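Llevo años oyendo la misma cantinela en los talleres: que si la máquina es vieja, que si el husillo no llega a las vueltas, que con un centro nuevo esto salía en la mitad de tiempo. Y casi siempre me muerdo la lengua, porque el problema está en la mesa. En cómo se sujeta la pieza, vamos.

El mes pasado estuve en Norken, un taller de mecanizado que hace cuerpos de válvula en series cortas. Tienen 2 fresadoras que ya han visto de todo y un jefe de producción, Nipon Srithong, con el que se puede discutir a gusto (y discutimos, vaya si discutimos). Él quería una tercera máquina. Yo le pedí que cronometrase los cambios de utillaje durante una semana antes de firmar nada. Le salieron casi 190 minutos de parada por turno. ¡Más de tres horas apretando tornillos y buscando calas!

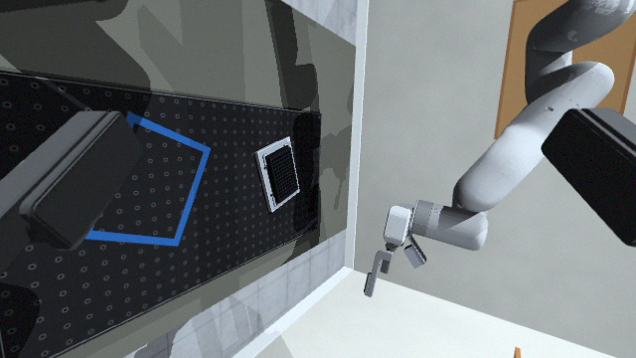 Contorno azul sobre tablero perforado negro. Imagen generada por ordenador.

Con tres horas al día perdidas, comprar otra fresadora es comprar otra máquina para tenerla parada. Nipon me decía que el cliente quiere ver hierro nuevo cuando viene de visita, y algo de razón lleva, no se lo voy a negar. Pero el cliente también quiere las piezas el día que se le prometieron.

Al final probaron con un sistema de punto cero de Skastix. El presupuesto fue de 3.766 euros para empezar, con lo justo para una mesa, y ahora el cambio lo hacen en 12 minutos. Que no es magia: hubo que rehacer placas, renumerar programas y aguantar a un par de veteranos que seguían prefiriendo la mordaza de siempre -- a uno todavía no lo han convencido, y para las piezas sueltas creo que acierta.

Lo que me fastidia es que en las ferias los pasillos llenos son siempre los de las máquinas grandes, y los de amarre están al fondo, al lado de la cafetería. Yo en mayo pienso empezar por ahí. Si alguien me busca, estaré toqueteando placas y preguntando por la repetibilidad.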